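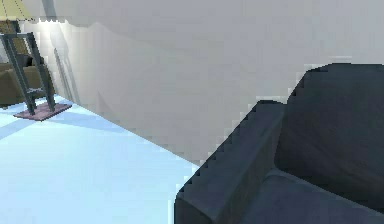 November 2021 — studio notebook, Jodton room

Second session on the Lollovico single. Vocal is close. We kept take four for the verses and the earlier one for the last chorus, where she pushes harder and the pitch holds. Tempo fixed at 23 clicks under the demo; the demo was rushing.

Hum on the left channel again, 268 Hz on the analyser, so not mains. Swapped the Polliser preamp for the spare and it went. Polliser to go on the bench before anyone books it out.

Tried 2 room mics on the guitar. Too much wash with the drums in. Muted both, kept the files.
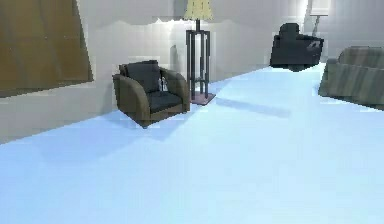 Living room, armchair with dark grey cushions.

Left to do: backing vocals, a shorter intro, rough mix to Rowlands in December. They want an instrumental as well — bounce it at the same time.

Tags: Sessions, Tracking, Vocals

Comments

benchnotes: Check the output transformer on the preamp first. Ours did the same.

lowshelf: Keep the demo intro, I liked the long one.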